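March, after supper

Spent most of the day on the equipment plan for Narbridge. The question is still whether we buy a second arm this year or put the money into grippers and spares. I went through the Navska quote again. The arm price is fixed, but the fingers are extra at 179 a pair, and we would want several.

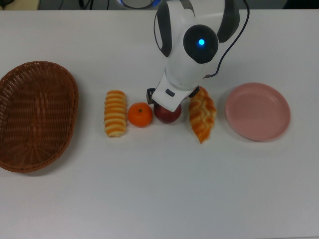 *Gripper on the apple, basket at left.*

Halim quoted 85 for each spare cable and 1032 for a year of service. I put both in the sheet. The service line is the one I keep moving in and out.
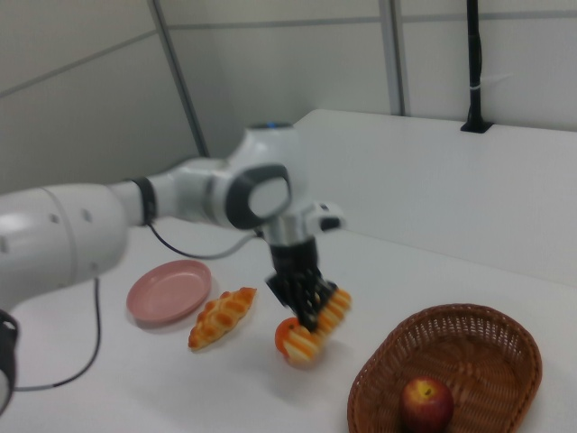

Fingers are the part I want to budget for first. Nevach has a softer set, and I asked for a price this morning but have no reply yet. The grid-faced black ones can take hold of a twisted roll, and I would like to try the soft set on the same roll before ordering either. If I hold back nearly 3000 for parts, the second arm has to wait until fall. I can live with that.

Need to measure the tables tomorrow and check the outlets too. 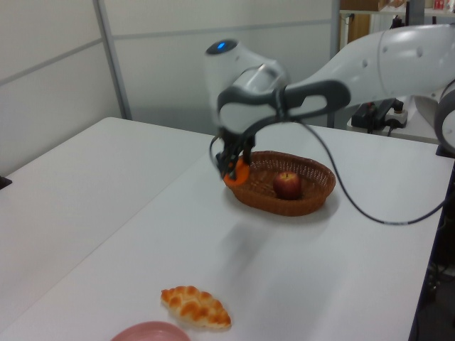 **Narbridge bench notes**
*Kept by the equipment planner*

Cable length goes on the list as well. I left it off the last order and had to send a second one, with shipping charged twice. Will call Halim at 9 and ask about the longer size.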